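Section 6. Setting up the two-arm table cell

Written by Sigita Lill for the Restesby bench. Last gone over 06/01/2018.

I've set this cell up more times than I'd like to admit, so what follows is the order I do things in, with the bits that catch people out. It covers getting the robot to the table, laying out the items for the packing task, checking both grippers and the wrist cameras, and the little bit of looking after that keeps it all going. The Skandari controller has its own booklet, so I won't go into the menus much.

6.1 Getting the robot to the table

1. Check the red tape on the floor first. If a strip has lifted or a corner has curled up, replace it before you move anything, as the tape is what you'll be lining up against.

2. Bring the robot up to the long side of the table with its legs below the near edge. Go slowly for the last bit and keep a hand near the stop button.

3. Lock the base, then raise both arms from the Nodton pendant. They should come up over the tabletop without touching the edge. If one scrapes, stop, lower it and shift the base back a little.

4. Look at the cables at both wrists. They need enough slack for the wrist to turn all the way, and they mustn't be able to hook under the table when the arm drops (mine did, in September, and I spent an afternoon fitting a new plug).

Caution: with the power on, stay out from between the arms. They're quick when they want to be!

6.2 Laying out the items

5. Wipe the table with a dry cloth. The matte top shows up crumbs nicely, so there's no excuse.

6. Put the flat white case in the middle with its long side running along the table, and stand the backpack further back, to the robot's right. You want a clear patch of table between the two, though a strap end or so lying across it does no harm. 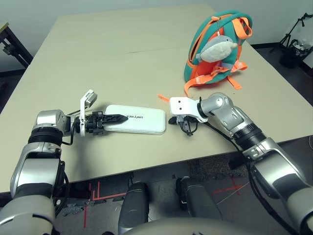

Can I use a different bag?
Any bag that stands up by itself will do, but run the layout check again afterwards, and go for one with a zip that moves freely.

7. Start the layout check from the pendant. It takes a minute or two and you can leave it alone while it runs. If it complains about the bag, nine times out of ten the bag has slumped, so stand it up again and have another go.

8. Send both arms to the waiting position, one either side of the case. Compare the two wrists while they're up there. I look for brackets sitting square and for any cable that has crept out further than it was last time – a loop hanging well clear of the arm is fine, a loop pulled tight is not.
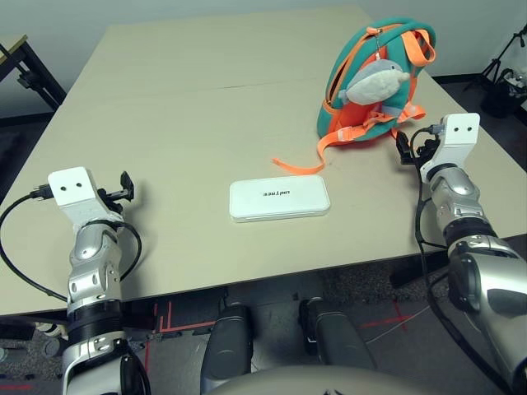

9. Save the position under today's name. Please don't save over mine.

6.3 Checking the grippers

Do this every time you've changed a finger or knocked one against something. I also do it after a long break, mostly for my own peace of mind.

10. Bring the left gripper down until the finger just rests on the case. You're after the lightest contact you can get. If the case slides or tips, you've come down too far, so back off and set the table height again (Skandari booklet, the page with the coffee stain in our copy).

11. Open the right gripper and bring it in low near the bag straps, then hold it there. Watch the fingertips for a slow count. They should stay where you put them. A bit of shiver is normal when the arm first stops, but if it keeps going, the wrist screws want nipping up.

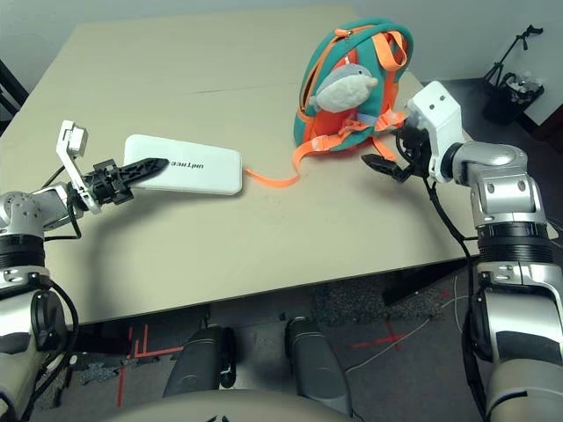 12. If all is well, close the right gripper on a strap and lift it very gently, just enough to take the weight. Let go again and make sure the strap comes away cleanly. The ridges on the fingers are good at holding webbing and rather too good at keeping hold of it, so if it snags, open the gripper fully before you pull the arm back. I've seen a whole bag go over because somebody was in a hurry. (It was me.)

Note: fingers wear. We change ours every 1,000 grips, and the Sitthichai counter on the pendant keeps the tally for you. Set it back to zero when you fit the new pair, or the next person will get a warning on a perfectly good finger.

6.4 Checking the wrist cameras

13. Turn up the room lights to what you'll be working with. Shiny white plastic throws back a lot of light, and a setting that looked lovely in the gloom will be useless later on.

14. Clean each lens with a proper lens cloth. Not your sleeve, please.

15. Pick up something pale and glossy and bring up the picture from the wrist on the pendant. You should be able to see the fingertip at the bottom and make out any dark print on the item. Raised lettering in white plastic is much harder to read, so don't fret if that part stays faint. If the print itself is soft, the focus has drifted.

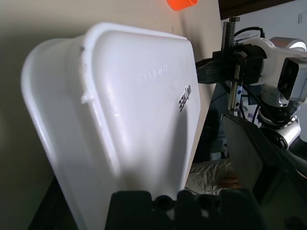
16. Repeat for the other wrist. Turn it through its full range while you watch the picture, and check that no cable swings across the lens.

6.5 Shutting down

Put down anything the grippers are holding, open both of them and send the arms home before you switch off at the pendant. Wait for the joints to settle, then switch off at the wall. The arms can sag a little once the power goes – keep your fingers out from under them and leave the tabletop clear below.

Anything odd goes in the bench book, with your initials next to it.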